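Still no kitchen

Week 7 of living out of boxes. Wrote half of this on my phone in the parking lot at Mudgway so excuse the typing.

The movers came in August and we were supposed to be cooking by now. Ha. Cabinets are in, the drawers are not. So the forks and spoons still don't have a home.
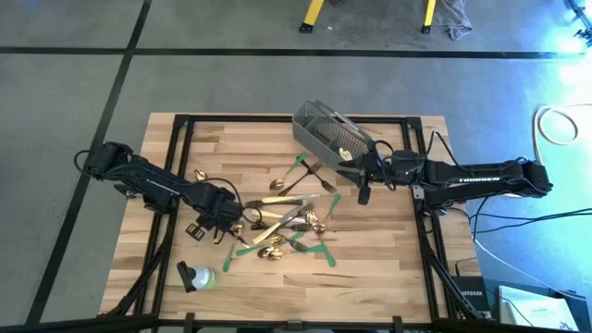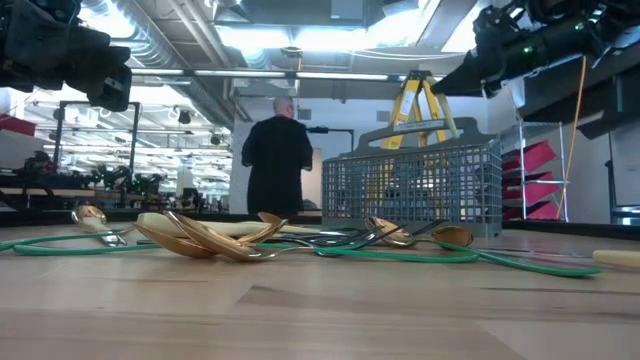
Cutlery all over the table, both times.

Anyway. Drawers. Ordered from Casen, 11 of them, soft close, the plain white fronts. Nine came. Then a box with the wrong runners. Then nothing. Called Tratora (they do the fitting, Casen only makes the stuff, took me way too long to work that out) and was on hold from 8 in the morning till I gave up and went to work. They say it's with the warehouse. The warehouse says it shipped. Somebody has my drawers and it isnt me.

Meanwhile dinner. Rice cooker on the bedroom floor – don't judge – and a lot of eggs. Found a decent noodle place past the Plesari turnoff, 19 minutes if you hit the lights right. Been there too much. They've stopped handing us the menu.

Things I would do different. Get the delivery dates in writing. Don't give away the old shelf unit befor the new one is up. Label the boxes on the SIDE, not the top, because they get stacked. I paid 70 dollars for fancy color labels and stuck every one of them on the lid.

Paint is next. Had a green picked out, now not sure, it goes kind of gray in the evening. Might just do white again. Going back to Mudgway for sample pots tomorrow and the fitter is meant to call before noon.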